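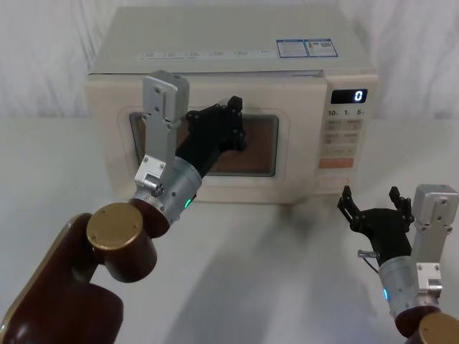

Employee plan changed pharmacy tier mid-year, can I switch?

Asked 26 February 2018

I work for Limsakul and am on the Tamau PPO. In July my maintenance drug moves from tier 2 to tier 3. Copay goes up a lot. Does this count as a qualifying event?

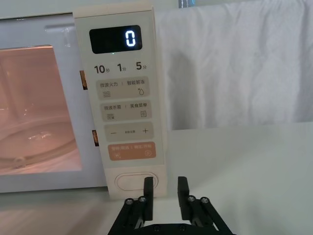

Answers (3)

No. A formulary change alone is not a qualifying event under most cafeteria plans. Read the section on "significant curtailment" in your plan document. A tier move rarely meets it. You can ask for a tier exception. Your prescriber files the form.
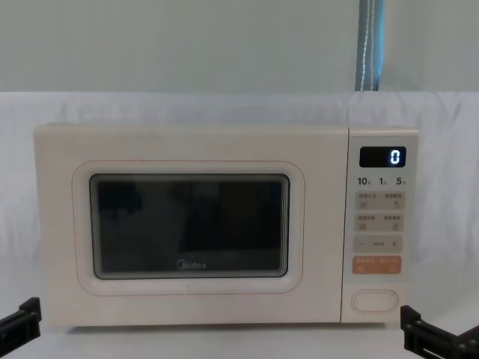
The exception only applies if the lower-tier drugs failed or are contraindicated, so have the chart notes attached when it goes in.

Same thing at Bunlow. I paid some $800 extra before open enrollment. Mail order was cheaper. 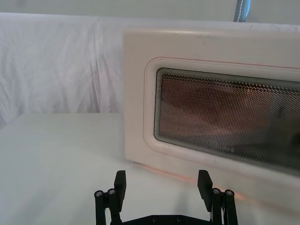
Microwave, front left

Check if the deductible applies to tier 3. On ours it does.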